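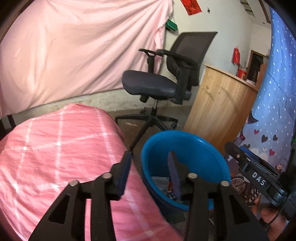 Page 15

4. Recording a two-hand demonstration in a home

This section covers the tub task, one of the household tasks used in the Sarnness study. The study compares policies trained on demonstrations from lived-in rooms with policies trained on demonstrations from a lab bench. Leave the room as you find it. Furniture, curtains and wall decorations should stay where they are.

4.1 Before you start

1. Hold one gripper in each hand. Keep both cables clear of the jaws.
2. Open and close each gripper fully. Both contact pads should meet along their whole length. If a pad has slipped, reseat it (see section 2).
3. Stand where the mouth of the tub can be seen between the open jaws.
4. Start the Cluvik recorder and wait for the tone.

4.2 Recording

1. Begin with the jaws open, over or beside the tub. Hold still for 3 seconds.
2. Reach in with one gripper and close on a single item. Use the other gripper to steady the rim if the tub slides.
3. Lift the item clear of the rim, then place it on the nearest free surface.
4. Open the jaws and return to the start position.
5. Stop after 15 minutes, even if there are items left in the tub.

Note: A missed grasp is still useful. Keep recording and try again. In our April trials, policies trained with the misses left in recovered from a dropped item more often than policies trained on clean runs only.

Note: One jaw will often hide part of the tub. Do not bend your wrist to avoid this — the model has to learn from the same blocked view.

CAUTION: Keep your fingers out of the linkages. The pivots can pinch.

CAUTION: Do not pull a gripper by its cable.

4.3 After recording

1. Enter the task name and room code in the log.
2. Mark any run in which the two grippers touched. These are scored separately.
3. Send the files to Narayanan Joseph. Questions about the log go to Siyabonga Mofokeng.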